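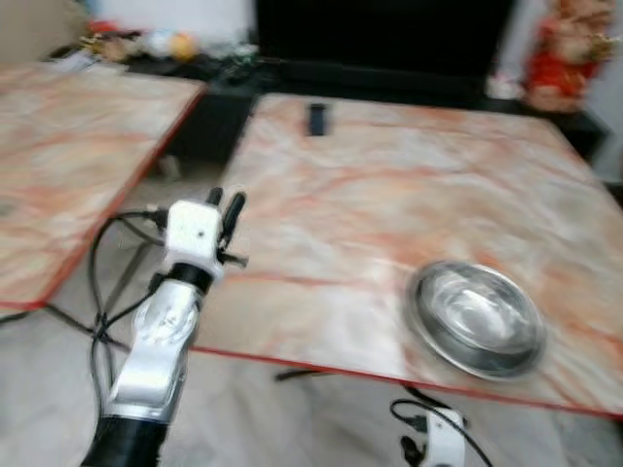

Figure 4.1 The left arm near the edge of a marble-patterned table, with a steel bowl farther back on the tabletop.

Chapter 4
Learning Table Tasks from Demonstration

Chapter 3 dealt with arms that repeat a fixed path. A fixed path fails in a home, where a bowl is seldom put down in the same spot twice. The method in this chapter, called Dovau, learns from recorded motions and corrects itself as the arm moves. It was developed at Savolainen by a group under Reijo Turunen, who trained it on 619 demonstrations. We will use their results through Section 4.5.

Each demonstration pairs camera views with joint positions. A wrist view shows what lies near the fingers and little else.

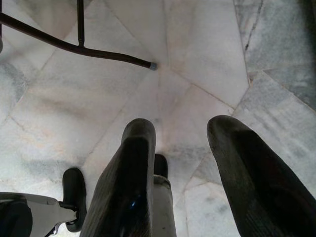
Why are two kinds of camera view recorded?
The head view locates objects across the table, and the wrist view guides the last part of the reach.

Demonstrations are cut into short segments of 51 time steps. The model predicts one segment, carries out the first part, and then predicts again. Section 4.2 gives the loss function, and Section 4.3 covers objects that are thin or close together, such as flatware. 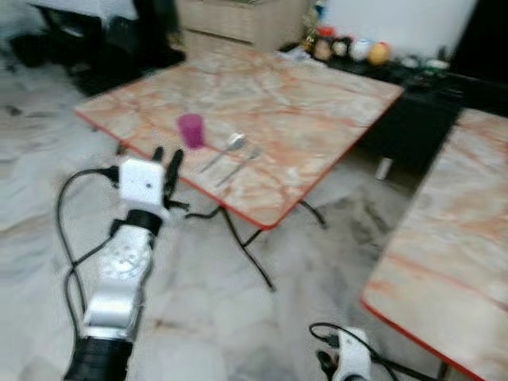 What happens when two demonstrations reach for an object by different routes?
A model that averages them may produce a third route that fits neither, so Dovau samples one route and keeps to it for the whole segment.

Readers who have not met sampling methods should review Appendix B before going on.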